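Workshop Notes: House Rules for Grippers and Groceries

November 23, 2018
By the Stitow workshop desk

We use cookies to remember that you have already closed this notice. Carry on reading and we'll take it that you don't mind.

Every workshop with a pair of grippers in it ends up handling food sooner or later, mostly because food comes in awkward shapes and the shop is on the corner. Ours are hand-held, worked by a person squeezing, and they have taught us more about packaging than we ever wished to know. What follows are the rules taped to the inside of the cupboard door at Stitow. They are not a standard. Vidal, who supply our fingertips, have a proper one, and it is 73 pages long and very good for levelling a bench.

Check the fingertips first. Soft black pads wear at the edges, then tear, then grow little whiskers. A scuff is fine. A flap that lifts when you run a thumbnail under it is the end of that pad, however fond of it you are. Trim loose strands with scissors. Do not pull them, or you will be pulling for some time.

Change pads in pairs. One new and one old will grip like a person with one shoe on, and you'll spend the afternoon blaming the software.

Bags of powder get a page to themselves in our book. Flour, icing sugar, cornflour and custard powder all behave like a cushion with a grudge. Squeeze the middle and the stuff goes off to the ends. Squeeze the top and you have hold of a good deal of film and very little weight. We go for the body of the bag, a bit below halfway, and close slowly until the film stops sliding under the pads.

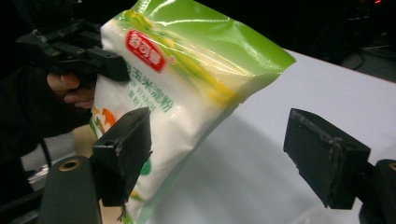

Tilting is where most of the cleaning up comes from. Lift a bag straight and it hangs nicely; lean it over and the contents shift, so your careful grip is now in the wrong place. If you must tilt, keep one corner over the table and let the table do some of the work. It's paid for.

Keep your free hand away from the gap between the fingers. Guiding a bag from the side is allowed. Reaching through the jaws to straighten a label is not, and we had to write that one down in May in larger letters.

Sealed packets only. An opened bag with a peg on it counts as opened, and so does one with a rubber band, or a rubber band and a promise. Powder gets into linkages and sits there, and fine powder hanging in the air near anything hot or sparking is a real fire risk, so mop it up with a damp cloth and leave the airline on its hook.

Anything the grippers have held does not go back in the kitchen. The pads have been on the floor. You know they have. We write PRACTICE on the packet in marker pen, and the one time we forgot, Cosa from next door (that's the café) very nearly had it in a sauce.

Cables go behind the table, tied up, with slack for a full reach and no more. Sleeves should be close at the wrist. Wipe the tabletop between goes, and pick up any scraps of clear film, which are almost invisible on white until you set a bag on one and watch it skate.

Stop after 15 minutes and swap over. Hands tire before people notice, and tired hands clamp. At least 2 spare packets should be on the shelf before you start, ideally the same size, or your notes will be no use to whoever has the next turn.

Write the notes anyway. Ours go in the Prerninero binder, named after the first gripper we owned, which dropped everything. The latest entry is number 2897 and reads, in full, "slipped again, different bag". We do ask for a little more than that. Which packet, which pads, where you gripped it, and which way it fell.

Worn pads go in the tin by the sink until somebody orders more.

Get our workshop tips by email, once a month, unless we forget. Sign up at the counter or through the contact page.

Contact | © 2018 Stitow | Back to top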